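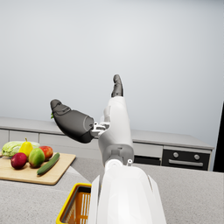
For most of last September, Povilas Priedītis had a robot arm that would not let go of things. It would pick up an apple, carry it over to the shopping basket, stop in the right place and report that it had opened its gripper. The apple stayed where it was.

"The log said open," Priedītis said. "Every time, the log said open. So for the first two days I was looking at everything except the gripper."

Priedītis runs testing at Hindeo, which writes control software for kitchen and grocery robots. All of his work on the packing task is done in a simulated kitchen before any of it goes near a real arm. The task is simple to describe. The arm takes groceries from the counter and puts them in a basket. The software that plans the moves is called Bumari, and the fault arrived with an update to it.

The team had run the old version 1759 times without a failed release. In the first batch of 50 runs on the new one, 33 ended with the item still held.

"My first thought was friction," he said. "In a simulator you can get contact wrong and two surfaces behave like they're glued. I changed the friction values for the fruit, and it made no difference. I should have stopped there and gone to look at timing, but I spent another day on it."

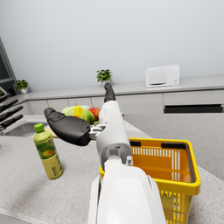

The cause was a timeout. Bumari sent the command to open, waited for the fingers to report their position, and gave up if the answer came late. After giving up it marked the step as done and sent the arm back to its start position. The open command was then dropped as out of date.

Priedītis found it with help from Raudsepp, the contractor that maintains the gripper driver. An engineer there asked him to send the raw finger positions along with the log.

"They were flat. The fingers hadn't moved at all. We had been reading what the planner believed, and the planner was wrong."

He was more worried by what came next in the sequence. With the release marked as done, the arm was free to move at full speed, and the limits that apply when it is carrying something had been switched off.

"With an apple, fine, you lose an apple. With a full bottle, at that speed, near a person, I don't want that. We filed it as a safety fault and the update was pulled the same afternoon."
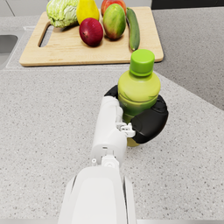

Bottles are now part of every release test. The planner also has to see the fingers change position before it can mark an item as dropped off, and a late answer stops the arm where it is. That makes the task slower. Priedītis said a customer, Asto, complained about the pauses in the spring and asked for the check to be optional.

"We said no. We can make the check faster, and we're working on that. It stays on."

He still has one open ticket from the episode. In one run the arm stopped correctly, got its answer late, and then waited for an operator who had no message on the screen telling them to do anything. The fix is due with the next version.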